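Sastus 壁紙オンライン
ホーム > 壁紙 > 植物柄 > Erno(エルノ)

Erno 木の葉と実の壁紙 ベージュ
品番 ER-156
メーカー Datov
販売単位 1本
在庫 あり
サンプル あり(A4サイズ、無料、一度のご注文で4点まで)

Ernoは、大きな葉と丸い実を全面に配した不織布の壁紙です。糊は壁の側に塗り、そこへ乾いたままの壁紙を貼っていきます。紙の壁紙のように糊を含ませて待つ時間がいらないので、初めての方でも一枚ずつ自分のペースで作業できます。

柄は茶色の葉が主役で、その間に淡い色の葉が影のように入ります。地色はベージュです。照明の色によって桃色寄りに感じられることがあり、電球色の部屋で使う場合は、サンプルを夜にも一度壁に当ててみてください。昼に見たときの印象とはかなり違います。

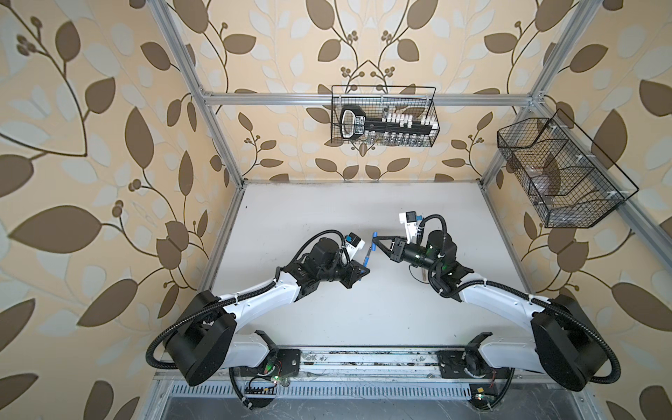
Erno ベージュ 白い天板との組み合わせ

葉の一枚一枚が大きい柄です。広い壁に貼ると枝の流れがよく出ますが、細い柱まわりや窓の下のような狭い面では葉が途中で切れます。切れた葉が並んでも気にならないか、間取り図に貼る面を書き込んで考えておくと失敗が減ります。迷ったときは、部屋の入口から正面に見える壁だけに貼り、残りを無地にする方法をおすすめしています。

合わせる家具は白、生成り、明るい木の色が無難です。濃い茶の家具も合いますが、葉の茶色と近すぎると家具の輪郭が沈みます。カーテンは柄のないものを選んでください。小さな花柄や細かい格子を隣に置くと、どちらも落ち着かなくなります。

仕様
素材 不織布に印刷
柄合わせ ステップ(隣の列で柄が半分下がります)
施工方法 壁に糊を塗って貼る
手入れ 水を固く絞った布で軽く押さえ拭き
はがし方 乾いたまま一枚ではがせます
適した場所 居間、寝室、廊下、書斎
適さない場所 浴室、水や油が直接かかる場所、屋外
付属品 なし(糊と道具は別売り)

必要な本数の出し方
貼る面の幅を壁紙の幅で割り、端数を切り上げると列の数が出ます。次に、天井までの高さに上下の切りしろを足し、柄の一繰り返し分の余裕を見ます。一本から何列取れるかは天井の高さで変わります。ステップ柄は無地に比べて端材が多く出るため、無地のときと同じ本数では足りないことがあります。幅と高さをご連絡いただければ、当店で計算してお返事します。

追加でご注文いただくと、製造ロットが変わって色がわずかにずれる場合があります。同じ面に使う分は一度にお求めください。ロット番号は包装の紙に印字されています。貼り終わるまで捨てずに取っておいてください。

貼り方の手引き 角と端の納め方

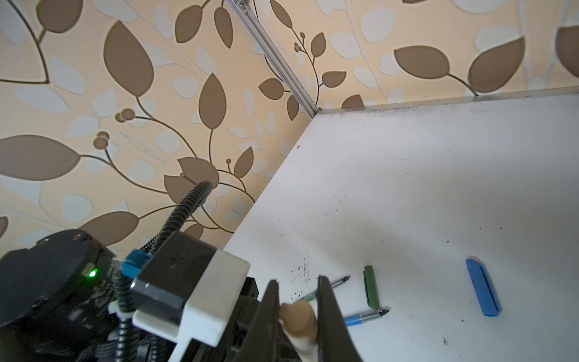

読了時間 7分

壁紙は部屋の角から貼り始めたくなりますが、家の角はたいてい垂直ではありません。まず下げ振りか水準器を使い、壁に鉛筆で縦の基準線を引きます。一列目はこの線に合わせます。柄が大きいErnoでは、最初の列が傾くと、葉の並びが天井際で少しずつ上がったり下がったりして目立ちます。

下地の確認
古い壁紙が残っている場合は、表面をはがして裏紙の浮きを確かめます。浮いた部分は切り取り、段差をパテで埋めて、乾いてから紙やすりで平らにします。濃い色の壁に直接貼ると下の色が透けることがあります。その場合は白の下塗りをしてください。コンセントのカバーは、必ずブレーカーを落としてから外します。

糊の塗り方
糊はローラーで一列分より少し広く塗ります。天井際、床際、角は刷毛を使います。薄いところが残ると、あとで端が浮きます。床に落ちた糊は乾く前に拭き取ってください。

貼る順序
上に切りしろを残して壁紙を当て、基準線に沿わせながら上から下へ、中央から左右へ空気を抜きます。二列目は葉の先と茎の位置を目の高さで合わせます。天井際で合わせようとすると、目につきやすい高さでずれることがあります。継ぎ目は重ねずに突き合わせ、ローラーで軽く押さえます。強く押すと糊がはみ出し、印刷面につくと跡になります。

入隅
入隅では一枚を曲げて続けて貼らず、角を少し越えたところで切ります。次の壁には新しく基準線を引き、角で重ねて貼り始めます。このとき柄がわずかに欠けますが、葉が密に入っている柄なので、離れて見ればあまり気になりません。見切り材を使う場合は、壁紙を先に貼り、糊が乾いてから取り付けます。

切るとき
カッターの刃はこまめに折ってください。湿った不織布は、切れない刃だと毛羽立ちます。地ベラを当て、刃を寝かせて引きます。刃を壁から離さず、地ベラのほうをずらしていくと線がまっすぐになります。

必要な道具
撫で刷毛、地ベラ、カッターと替刃、ローラー、糊用のバケツ、きれいな布。一式をまとめた道具セットはBoateng製のものを取り扱っています。糊は同じ売り場の不織布用をお選びください。

読みもの 葉の柄と暮らす

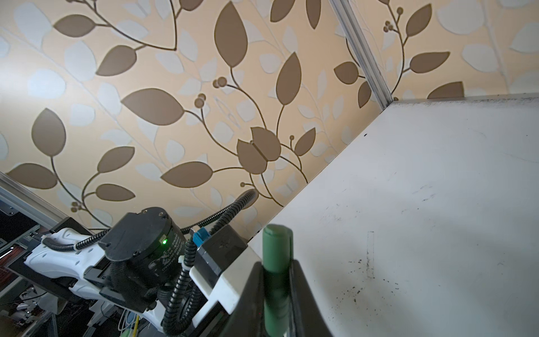
文 Sastus 商品ページ担当
2018年3月31日(土)

植物柄の壁紙を選ぶお客様から多いのは、飽きませんか、という質問です。私の家では廊下の突き当たりに葉の柄を貼っています。最初の週は通るたびに目が行きましたが、そのうち気にしなくなりました。鏡を掛けたら柄の見える量が減り、今はそれがちょうどいい具合です。

居間に使うなら、額や時計を掛ける位置を先に決めておくと楽です。大きな葉の上に小さな額を一つだけ掛けると、額が柄に埋もれます。余白の広い大きめの額にするか、何も掛けないほうが部屋がまとまります。棚を付ける場合は、壁紙を貼る前に下地の桟の位置を探し、写真に撮っておいてください。貼った後でも探せますが、針を刺す道具を使うと表面に小さな穴が残ります。

掃除は乾いたはたきで十分です。手の届くスイッチまわりは黒ずみやすいので、早めに消しゴムの角で軽くこすります。こすりすぎると印刷が薄くなるため、目立たない場所で試してからにしてください。家具は壁にぴったり付けず、指が入るくらい離して置くと、裏に湿気がこもりにくくなります。

余った端材は、丸めて暗い場所に保管します。補修に使えるのは葉が一枚まるごと入るくらいの大きさからです。それより小さいものは、引き出しの底に敷いたり本のカバーにしたりしています。

よくあるお問い合わせ

賃貸でも使えますか。
元の壁紙の上に貼ってはがせる糊もありますが、元の壁紙の状態によっては表面が一緒にはがれます。管理会社に確認し、隅で試してからお使いください。

色違いはありますか。
ベージュのほかに、灰色の地に白い葉のものがあり、現在は2色です。緑は9月の入荷を予定しています。

天井にも貼れますか。
貼れますが、柄に上下があるため、どの方向から見るかを先に決めてください。作業は必ず二人で行ってください。

配送と返品
平日午前のご注文は当日に発送します。離島は別途送料がかかります。未開封の商品に限り、到着後7日以内にご連絡いただければ返品を承ります。切った後の返品はお受けできません。柄と本数に間違いがないか、裁断の前にお確かめください。

関連商品
Erno グレー
不織布用壁紙糊
Boateng 壁紙道具セット
Datov 無地壁紙 生成り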